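Teaching the arm to load and close a dryer by remote control

Last updated in July

This page covers how we record remote-control demonstrations for the dryer task at our Murnico site. It assumes you already have the Rakena control software running and have finished the arm checks. If the arms have not been homed, do that first and come back.

What you need

A front-loading dryer with a round door that swings out to the side
A laundry basket with a few pieces of clothing in it
The two-arm setup with the head view and the wrist view both showing on your screen
A second person near the stop button

Setting up

Put the basket on the floor on the left side of the dryer, close enough that the left gripper can reach the bottom of it. Leave the floor in front of the door clear on the right so the door has its full swing. Open the door by hand before the first run. Opening it is recorded as a separate task, and mixing the two made a mess of our early data.

Set the arm speed to 30 percent for your first day. You can go up to 45 once you stop bumping the rim.

Start the recording, wait 2 seconds with both arms still, then begin. The pause gives the software a clean starting pose.

Loading

Use the left arm for picking. Come down on the pile from above with the gripper open, close on one piece, and lift it straight up until it clears the basket. Then move across to the drum opening. Let go only when the gripper is past the rim, or the piece will hang out and catch in the door.

If you drop something on the floor, pick it up again and keep recording. We keep those runs and tag them "recovery."

The door

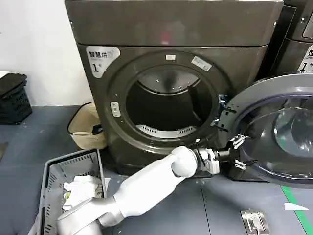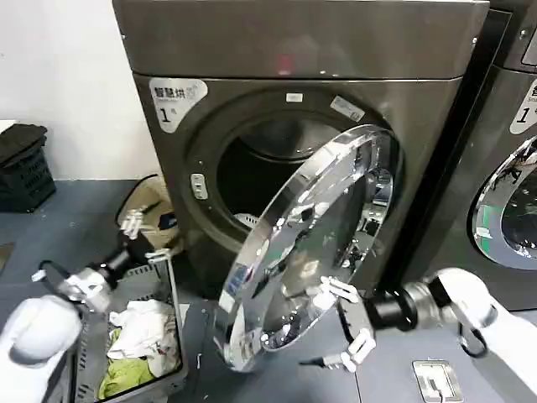
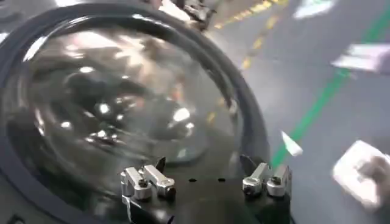

Most new operators have trouble with the door. It moves on an arc, and your hand wants to move in a straight line. Push at the edge farthest from the hinge and follow the curve with your wrist. If you feel the controller start to buzz, you are pushing against the hinge. Back off a little, change the angle and try again.

Glass is hard to judge in the head view. Switch to the wrist view when you get close and watch the rim instead of the window. Slow down for the last part of the swing and keep pushing until the latch clicks. Then pull the arm back before you stop recording.

Saving the run

Give each run a result before starting the next one: good, recovery or bad. Write a short note for the bad ones. "Missed latch" is enough.

A full set for this task is 18 good runs. Take a break halfway through. When the set is done, upload it to the Jesia folder and move the arms to the rest pose. Leave the dryer door open for the next operator.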